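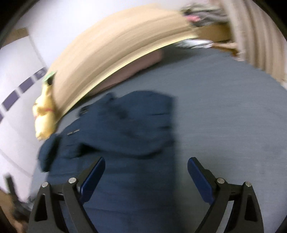
Szalai wrote in the other thread that navy is the worst colour to wash at home, and I don't agree with him at all. Navy is easy. Black is worse, and dark green is the worst of all, because when it fades it goes to a kind of brown.

Posted by kirkeven_left_bank
10/08/2025

Re: Dark clothes going grey after the wash

Thank you for starting with that, it saves me a long introduction. For those who did not read the other thread: I have lived in Kirkeven for two years, and in this time all my dark clothes became dull. Navy things suffer most. They are clean, they smell fine, but there is a pale shadow on every fold, as if somebody had rubbed chalk on them. I wash at 30 degrees, inside out, with powder. The water in Kirkeven is very hard. My kettle must be descaled every second week.

My question is simple. Is it the water, the powder or the machine? I would like to change one thing at a time, and I don't know where to begin.

plorkow_wash
Begin with the powder. In cold water it does not always dissolve fully, and what stays behind sits in the creases and dries there. Use a liquid for dark colours, and a bit less of it than the cap tells you. I changed in September last year and I never went back.

Máté Boros
I must disagree a little with plorkow_wash. Liquid is better for dark things, yes, but "a bit less" is bad advice in hard water. Hard water needs more detergent. If you give less, the dirt that came out of the cloth goes back into it, and then you get exactly this grey look. Please read the table on the back of the bottle. There is usually a separate column for hard water, and most people look only at the first one.

plorkow_wash
I know the table. I also know who prints the table. They want to sell bottles.

Máté Boros
It may be so, but the chemistry stays the same. My mother used less for years and her towels were like boards.

kirkeven_left_bank
Please, both of you can be right. How full do you load the drum? Mine is a small machine and I fill it quite well, I would say to the top minus one hand.

dora_by_the_mill
There is your answer, I think. For dark cottons I never go above half. When the drum is packed, the clothes cannot move in the water, they only rub against each other, and the rinse does not reach the middle. The pale lines on the folds are from rubbing. It is the surface of the cloth which is worn there, and no detergent will repair it.

You can test it. Take a damp cloth and wipe over one pale line. If it goes away, it was powder. If it disappears while the cloth is wet and comes back when it is dry, it may be limescale or wear, and then I don't know a way to tell them apart at home.

kirkeven_left_bank
I made the test with two shirts. On the first the line went away and did not come back. On the second it came back in one hour. So I have both problems, congratulations to me.

moruvitz_resident
We have the same water in Moruvitz. I put a small glass of white vinegar in the softener compartment and I am satisfied. The colours look deeper and nothing smells of vinegar after drying.

Szalai
Vinegar is not good for the rubber seal. I have said this in four threads already. Citric acid is not better. If you want to rinse, rinse twice with plain water, every machine has a button for it. And I keep my opinion about navy. With black you can buy dye in any shop and the result is fine. With navy you will never meet the same shade again, and the jacket no longer matches its trousers.

moruvitz_resident
My seal is as old as the machine and it does not leak.

Szalai
Then I wish it a long life.

old_mangle
One thing is missing here. How do you dry them? I used to hang everything on the balcony on the south side, and my dark shirts faded on the shoulders first, where the sun was. Now I dry them inside out in the shade, and I take them down when they are still slightly damp. Also don't leave them lying in a heap after washing – the creases set, you iron them hard, and a hot iron makes dark cotton shiny. That shine looks grey from a distance.

kirkeven_left_bank
On the balcony, south side. I also iron on the highest setting, from the right side. I begin to feel ashamed.

My plan for now: liquid instead of powder, amount from the hard water column, half a drum, second rinse. The balcony stays until I find a place for a rack. I know this is more than one change at a time, but I don't have patience for a whole year of experiments. For vinegar I will wait until the two of you agree.

Máté Boros
Write us the results after ten washes, please. And keep one old shirt out of it, so you can compare.

dora_by_the_mill
Wash the new dark things separately the first few times too. Mine coloured a white pillowcase, and it is still light blue.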